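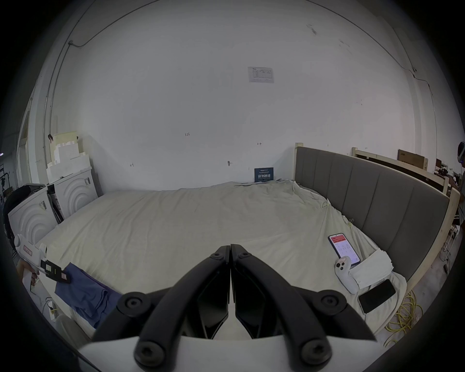 Started on the beds in the Celtbridge flat on Monday. Landlord wants the whole place furnished and ready to let by the end of April. I'm going to post as I go, mostly so I remember what I did.

The bed is big. Headboard is gray, upholstered, stitched in vertical channels, with a light wood frame around it. It's heavier than the old one and it took two of us to get it up the stairs. Bonifacio Campos had the bottom end and would like that noted.

Sheet first. It's an off-white one and it came out of the packet with every fold still in it. I put it on anyway to check the size. It fits. It needs a wash and an iron before anyone sleeps on it.

A few people have asked about channel headboards and dust. Yes, the seams collect it. I use the soft brush on the vacuum, top to bottom, one channel at a time. Takes less time than you'd think. Don't use a wet cloth on the fabric, it leaves rings.

Towels. I fold them in half the long way, then in thirds, and put them on the bed near the headboard end. White only. Colored ones fade at different speeds and you end up with a set that doesn't match.

The wall still has pencil marks on it, measurements like 1.25. They come off with a clean white eraser. Do that before you reach for the sponge, which smears them.

I'm keeping the little dark hook in the wall. Someone will want it for a bathrobe.

Second bed frame is wood too and is standing up behind the first one for now. It goes in the back room once the floor in there is done. Esperanza Sarmiento is doing the floor and says Thursday.

The foam blocks from the packaging are stacked on top of the taller white appliance. I save foam until everything has been switched on and tested. If something has to go back, you'll want it.

Mattress protector was 30 dollars from Biltum. The sheets were 19 each and I bought spares. The Clusier ones are softer but they cost more and I couldn't tell them apart after a few washes.

Question from earlier: no, I don't iron the fitted sheets. Flat sheets and pillowcases only. Fitted ones go on slightly damp and dry tight on the mattress with the window open.

Next up is the washer hookup. The hose I have is too short, so I'm off to buy a longer one before they close.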